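Thirty bathrooms, one pair of hands

She has lived in Vondton for nine years and for most of that time she has been renovating other people's bathrooms. Her company, Ridine, has 2 employees, herself and a plumber she has known since her training. We met on a Friday in her workshop, where she was cutting samples and did not stop cutting them when I sat down.

I asked first how a person comes to this work. She told me that she came from the other side of it. She was a bookkeeper for a tile seller, Pavuton, and she saw every day the bills of people who had bought too much, or too little, or the wrong thing.

"I knew the price of every tile in the warehouse, but I had never put one on a wall," she said. "It began to bother me. One winter I asked the fitters if I could go with them on Saturdays, and they said yes, because I brought the coffee."

She learned slowly. The first wall she did alone was in her mother's apartment, and she says it is still there and still not straight. Her mother has hung a long towel over the worst place.

Small rooms are her specialty. In Vondton the older houses on the Antoniuk side were built without bathrooms, and these were put in later, in corridors and in corners of the kitchen. Some of them are so narrow that the door has to open outward. Many fitters refuse such jobs, or they ask a price that means the same thing as refusing.

"People believe a small bathroom is cheap," she said. "But I have the same number of pipes as in a big one. I only have less space to put my knees."

What does she do first when she comes to a new house? She asks the family to tell her about their morning. Who gets up first, who needs the mirror, who leaves wet things on the floor. She writes it down in a school notebook and she does not measure anything before this is finished. One client was annoyed by the questions and asked if she was from the police. She got the job anyway.

Then comes the talk about the walls, and it can last for weeks. Almost everybody arrives with a wish for marble, or for something that looks like marble. She has nothing against it. A warm pattern, cream with some tan and light brown in it, is kind to a narrow room in her opinion, and it is kind to the skin of the person who looks in the mirror at six in the morning. Pure white she calls "the dentist color."

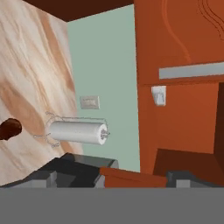 On stone and things that look like stone

"Real marble is beautiful and it is a lot of work," she said. "It drinks. You put down a bottle of something with lemon in it, and there is a ring. I tell this to everyone and I write it on the offer, so that later we stay friends."

For a family with children she prefers large porcelain panels with a printed pattern. There are fewer joints to clean. The difficulty is in the pattern, because the streaks should run on from one panel to the next, and the factories do not always pack them in order. She lays everything out on the workshop floor before she takes it to the house, and then she walks around it in her socks.

The most expensive mistake of her life was made in this way. She ordered 223 tiles for a house near the river and they came from two different batches. In the workshop light she did not see it. On the wall, in the afternoon, one half was a little more pink.

"The owner said he liked it. I did not like it. I took them down and paid for the new ones myself, and I ate soup until June."

I asked if she would do the same today. She thought about it and put down the cutter for the first time.

"I would look at them by the window first," she said.

She now takes roughly 30 jobs in a year and does not want more. Two younger women have written to ask if they can learn with her, and she has said yes to one of them, who starts after the summer. The other one lives too far away, but they write to each other, mostly about grout.

Before I left she asked me about my own bathroom. I said that it was fine. She asked how old the silicone was around the tub, and I could not tell her, and she wrote something in the notebook.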